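Module 4: Sales tax records and requests for disclosure
Tutor: Berenice Cuautle

4.1 What a return contains

A sales tax return states gross receipts, exempt receipts, tax due and the period covered. It is filed per registered business. Where a business trades from several sites, the filing authority may ask for a site schedule, which splits the receipts by address. The schedule is part of the return and carries the same penalties for misstatement. 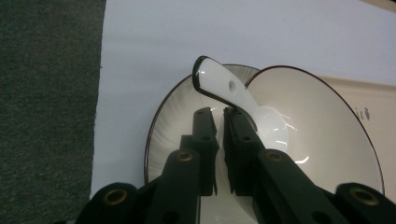
Classification is decided item by item at the point of sale. In the Thevar exercise, a café sells hot soup to eat in and also keeps a shelf of tableware. A white soup spoon with a thin dark brown rim, resting in a white bowl, is equipment when the café serves with it and stock when it is sold from the shelf. Only the second use produces a receipt. Students should record both uses in the worksheet and state which ledger each belongs to.

4.2 Who may see a return

Returns are confidential by default. For the purposes of this module, assume five routes to disclosure: consent of the filer, court order, subpoena, audit referral, and a request by another tax authority. A public records request is not one of them, but a document already entered in open court may be obtained from the court file.

The subpoena must name the records, the period and the party holding them. "All financial papers" is too wide and is likely to be narrowed on a motion.
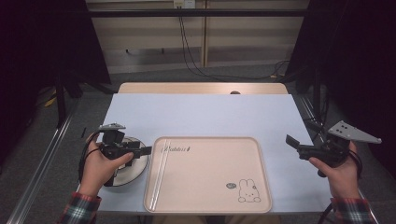
Narrowing is usually done by date first and by site second. In Huline v Zuser (moot problem, handout 2) the first draft asked for every month of trading at all sites. The revised draft asked for quarterly totals at two sites. Compare the two drafts and note which objections fall away.

4.3 Reading

Course pack, sections 2 and 5. The Ziva worksheet is to be handed in by Fri 4 September. Late work is marked but not returned with comments.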